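Worktops: am I mad to want real marble?

fotis_t
We're redoing the kitchen in March and I've gone right off our laminate. Fifteen years of it, bubbling by the sink. Quote from Clunevska Stone came in at 2,000 for marble, fitted, and my brother-in-law says I'll regret it by summer. Anyone living with the stuff?
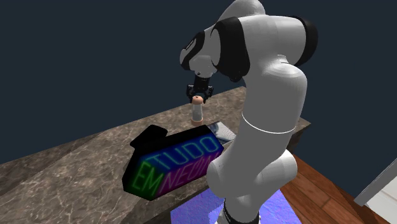
pastrymad
I've had marble for ages and would never go back (lovely for rolling pastry, stays cool, looks better with a few marks on it!). The only thing I'd push for is rounded edges, as I've bruised my hip on square ones more than once. Something soft like the white casing on that arm, all smooth curves, is what you want on a corner near a doorway. Ask for it before they cut.

Gridgate54
Sorry, can't agree. Lemon juice left overnight and you've got a dull patch for life. We had ours sealed twice and red wine still got in. Go for quartz.

pastrymad
Wipe up your lemon juice then :)
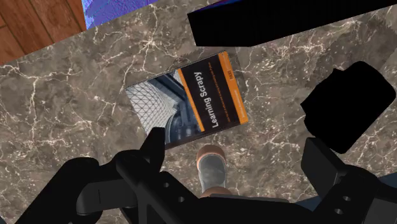
E. Achterberg
I fitted kitchens for years and most of the moaning I heard was from people who'd picked plain white. Go for something busy. Greyish brown with loads of pale veins running all over, like this one, hides crumbs and little scratches far better, and I think it sits nicely against a reddish wood floor too. Do go and see the slab itself though, a sample the size of a coaster won't show you where the thick veins run.

Gridgate54
Busy marble still stains, Ezekiel.

E. Achterberg
It does. You just notice it less!

fotis_t
Right, off to the yard on Saturday to look at slabs. Does anyone know if Plimora sealer is any good, or is it all much the same?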